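Daritz recebe o Junaten na abertura da Taça e promete casa cheia

Já há calendário, e que calendário! A nova época da Taça Regional de Críquete arranca em julho, e o jogo inaugural vai pôr frente a frente o Daritz, campeão em título, e o Junaten, a equipa que mais cresceu no último ano. A bola começa a rolar numa quarta-feira às dez da manhã, no campo do Daritz, e quem gosta desta modalidade tem todas as razões para pedir o dia de folga.

A prova junta este ano 6 equipas, mais duas do que na edição anterior, e todas jogam contra todas antes das meias-finais. Mantém-se o formato de 50 overs, que tanta gente pedia (e ainda bem, porque os jogos longos são aqueles em que se vê um batedor a construir uma entrada a sério, com paciência, a escolher a bola certa). As meias-finais disputam-se em campo neutro e a final fica entregue ao Culik, que estreia bancada nova.

A grande novidade do Junaten chama-se Lensa Shiferaw. A capitã assumiu a braçadeira no inverno e vai abrir a ordem de batimento, uma mudança que já deu frutos nos jogos de preparação: 77 corridas contra o Jireš, sem nunca ser eliminada, com uma série de pancadas pelo lado off que pôs o público de pé. “Estamos com uma vontade enorme de começar. Jogar logo na casa do campeão é o melhor sorteio que podíamos ter”, disse a capitã depois do treino de ontem, ainda com as caneleiras postas.

Do lado do Daritz, a equipa técnica conserva quase todo o grupo que levantou o troféu. A dúvida está nos lançadores. O ataque rápido perdeu o seu nome mais experiente, que se retirou, e tudo indica que serão os spinners a carregar com os overs do meio. Num relvado que costuma secar depressa no verão, pode ser uma bela aposta, e que duelo vai dar com a Shiferaw!

O Jireš, que entra na prova pela primeira vez, folga na ronda inaugural e só se estreia na segunda, em casa, frente ao Culik. É um clube jovem, com muita gente saída das escolas da zona, e nos treinos abertos deste mês já se viu que em campo ninguém lhes ganha em energia: apanhadas em mergulho, corridas roubadas, gritos de incentivo em cada bola. Vale a pena ir vê-los.

Os bilhetes para o jogo de abertura já estão à venda na secretaria do Daritz e nos restantes clubes. O recinto leva 2051 pessoas, com lugares sentados junto ao pavilhão e relva livre do lado oposto, onde se pode estender a manta. Menores de 12 anos não pagam. As portas abrem às nove, e no intervalo entre entradas há uma sessão de iniciação para os mais novos, com tacos e bolas macias emprestados pelo clube. Em caso de chuva, o encontro passa para o dia seguinte, à mesma hora, e os bilhetes continuam válidos.

Comentários

Rui_mid_wicket
Finalmente os 50 overs outra vez!! Lá estarei, do lado da relva.

Teresa M.
Alguém sabe se há autocarro da estação para o campo do Daritz? No ano passado fui a pé e ainda é um bom bocado.

spin_da_avo
@Teresa M. há, para mesmo à porta do recinto. Força Junaten!
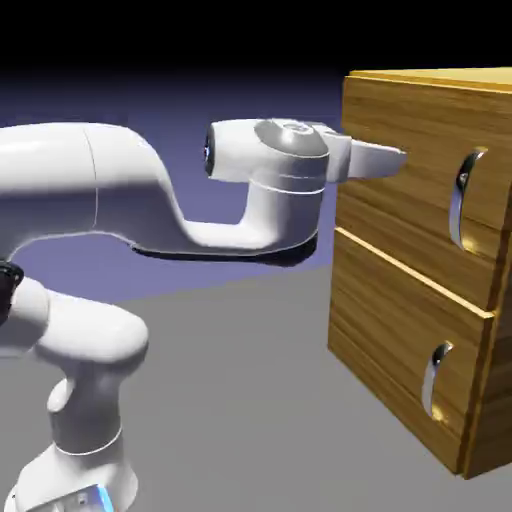 Zé do Culik
Bancada nova e final em casa, agora só falta lá chegarmos :)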